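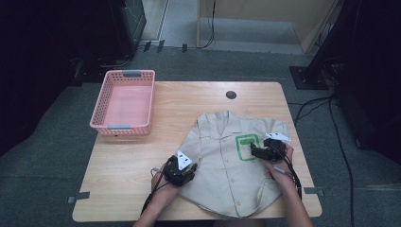 Maarja Grigaitė
Blogger and former riding campaign manager

The nomination meeting in Dornosero ran past eleven and I got home too wound up to sleep, so I'm putting my notes down while I still have them.

Turnout was 153, which is good for a provincial nomination in April, when half the members are still away or sick of politics. Feven Teshome won on the second ballot. Iker Llorente dropped off after the first with fewer votes than his people had been promising all week, and most of them went straight over to her. Jaqueline Gallegos finished on 114 signed supporters going in, by her own team's count, and plenty of those never showed up. Signing a card in your kitchen is easy. Driving to a hall and standing in line for your ballot takes up most of an evening.

The speeches were fine. Teshome talked about the bus route to Lundel and the walk-in clinic hours, and she kept it short. Gallegos spent too long on the leader. Everybody in that hall already liked the leader.
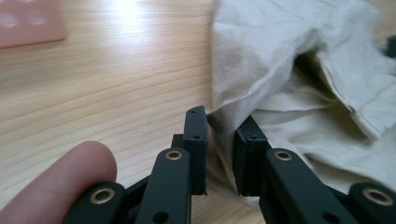
The money side interested me more. Up to 6 donors were behind most of what Gallegos raised, all within the limit and all legal. It pays for signs and a phone bank, but those donors don't bring neighbours with them. Teshome raised less, in small cheques, and each one came with a name she could call for a ride or a vote.

I was asked twice whether I'm going to work on the general. I haven't decided. I did five campaigns in a row and my knees still remember the stairs in the Beltrán apartments. If I do anything it will be the voter list, at home, with a pot of tea.

The members' list needs work, too. I found people on it who moved away two elections ago, and one family entered under both spellings of their surname. Iraís Villalobos has offered to go through it with me before the next executive meeting.
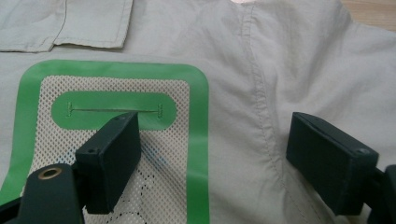 A beige cotton shirt with a pocket flap.

Next post will be on the boundary changes, once I've read the whole report.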